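3.2 The boundary registers

The survey of the Rastogi tract produced 64 register volumes, of which ten are missing and three are too damaged to read. Kushwaha used the registers to date the transfer of villages between the two administrations, but took the entry dates at face value. We compared each entry with the dispatch books kept at Pravgate and found that 1,437 entries had been copied from earlier drafts, in several cases after the line itself had been moved.

The effect on the argument is limited but real. Villages on the eastern bank appear in the registers as settled by May, while the dispatch books show that officers were still collecting petitions there in the autumn. Kanaujia's estimate of about 3,000 displaced households rests on the earlier date and should be treated as a lower bound — the later petitions name households that he did not include. 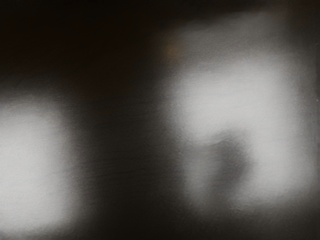
Figure 4. Rendered view, pale areas on a dark ground.

Copying also explains the double entries for Trutetance, which is listed under both administrations for two successive years. Earlier writers read these as evidence of shared rule. The tax receipts do not support that reading: payments went to one office only, and the second entry repeats the spelling errors of the first. We therefore count the village once, under the western administration, in all the tables that follow.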